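### 3.2 Collection of Door-Opening Episodes

All demonstrations in the appliance set were gathered by teleoperation on the Vollo platform. The operator controls both arms and sees only the head camera stream, so the view available to the operator is the same view later given to the policy. We rejected an earlier setup in which the operator stood beside the robot. Episodes collected that way contained motions that depended on information outside the camera view, and policies trained on them reached for handles they could not see.

The set covers two sites, Hutcombe and Tosthorpe. Each site has a small refrigerator at floor level and at least one piece of furniture that limits the approach from one side. The layout was left as found at both sites. In total, 467 episodes were kept from 600 attempts. An attempt was dropped if the operator pressed the stop pedal, if the camera stream lost frames for more than 2 seconds, or if the door was moved by any part of the robot other than a hand.

The lower compartment was included because its door sits low and must be reached from above. In this posture the forearms and part of the torso can enter the head view, and the hand may cover the seam that the policy needs in order to place its fingers. Figure 3 shows the head view with the lower door closed and with it open. 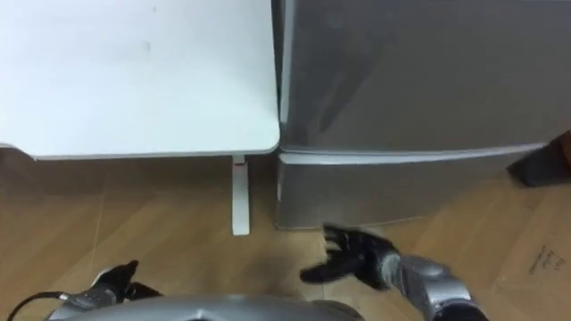
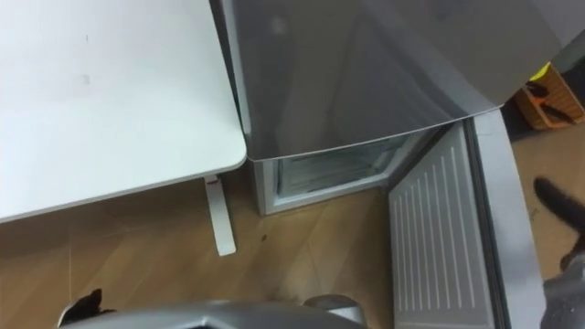 **Figure 3.** Head camera views from the lower-compartment task. First view: door closed, right hand open over the floor in front of it. Second view: door open, with the ribbed inner face of the door exposed. In both views the refrigerator stands directly to the right of a white table.

Operators were given a written task statement and a start pose but no fixed path. We asked them to pause briefly before first contact, which gives a clear boundary between the approach and pull phases. The boundary was then marked by hand. Automatic marking from wrist torque was tested on the Tosthorpe episodes and agreed poorly with the hand labels, mainly because light contact with the seal did not produce a usable signal. Sarmīte Hunt labeled the full set, and a second labeler repeated a subset of 8 episodes per operator. Where the two labels differed by more than five frames, the earlier one was used.

Closing motions were recorded as separate episodes. Joining them to the opening motions would have saved time, but in early trials the joined episodes led the policy to begin closing the door before it was fully open. With separate episodes, the task statement alone selects the direction of motion. The start pose for closing was varied more widely than for opening, as the free edge of the door can stop at any angle and the hand has to meet it there.

Each record contains the head stream, joint positions for both arms, finger commands, and the phase labels. Joint data are resampled to the camera rate by linear interpolation. Finger commands are held at their last value, which avoids half-closed states that no operator commanded. Frames with motion blur were kept. Removing them reduced the number of approach frames unevenly across operators, and the trained policy moved more slowly near the handle as a result.

We store the records in the Akanda format without further compression. The split into training and test episodes is made by session, so that no session contributes to both. Section 3.3 describes the sampling weights applied to the two phases.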